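Search this book Enter keyword Go

Chapter 2: Getting Inside the Case

If you have never taken the side off a desktop computer before, let me put your mind at ease right away, for it is a friendlier place than most people expect! I opened my first one at a kitchen table one evening in March, and it took me a good 20 minutes just to work up the nerve (and then the panel slid off in a moment).

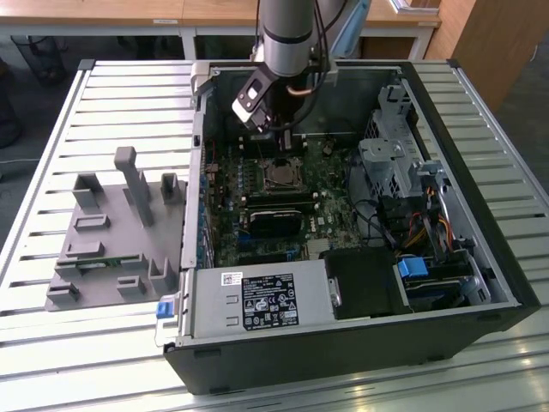 We'll begin with the motherboard, the big board that everything else plugs into, and then take our time over the CPU socket, the memory slots and the drive bays. Lay your tower on its side, unplugged, and leave the socket pins alone for now, please – they bend very easily. Some 15 new words come up along the way, and you'll find them all in the glossary.

Filed under: Textbooks > Computer Repair > Beginners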